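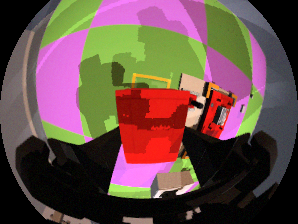
Imtiaz wanted to know first thing why the gripper fault never tripped the stop, and was it going to bite us on the real arm too?

Print | E-mail
24/12/2020, by Sewwandi Majumder

Fair question! I reran the Zustine sim before we met (red cup, same as ever) and the fingers kept closing after the force limit, 5 runs out of 30. Habibur thinks the limit gets read once at startup and then ignored, and I'm with him on that.

Moushumi asked for the real arm to stay locked out until the fix is in. Agreed, no arguments. Habibur patches the limit check, I rerun all 30, and Imtiaz tests the stop button by hand. Lucrezia sent apologies, so I'll fill her in. Next meeting in February.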